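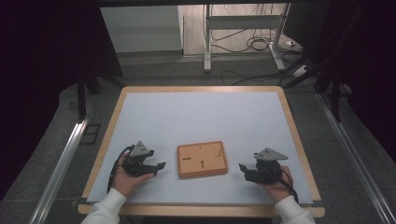 Teoh says the tray task is too easy and we should have quit collecting it a week ago, because a policy that can't learn this from 999 examples won't learn it from more. Possibly so. Teoh also said that about the cups in October, and we were still doing cups at 3217.

March 20, 2019. Tray task, two hand-held grippers, foam board on the table as before.

Target for the set is 999. We stand at 199 kept. I stopped at the end of a block of 100 because my thumbs had opinions, and because I'd started doing the approach the same way every time, which makes for tidy data and a dull pupil. Next block: vary the start, left jaws first on half of them, and come in slower than feels natural. Slower than feels natural is still faster than the arms will manage.

Rules, as of today, until somebody at Cirport changes them again:
Both grippers start open and facing the tray.
No talking with your hands between takes. The recorder keeps all of it, and I had to trim a long argument about lunch.
If you fumble and recover, keep it. If you fumble and swear, keep it too, there's no audio.
Check the cables before you start the block. A tug on the left one shows up as a little hop in the wrist track, and the model will learn the hop with great devotion.

Lulum still names every session "untitled" unless you type the name in twice. Typed it in twice. Got "untitled 2".

Ran the old Nedov checkpoint on the first block for a laugh. It predicts closing far too early, well short of the rim, with high confidence. I know people like that. Won't bother retraining until the varied block is in.

To do: long sleeves or short, pick one per block and write it down. Re-tape the board. Ask Teoh for a harder task, in writing.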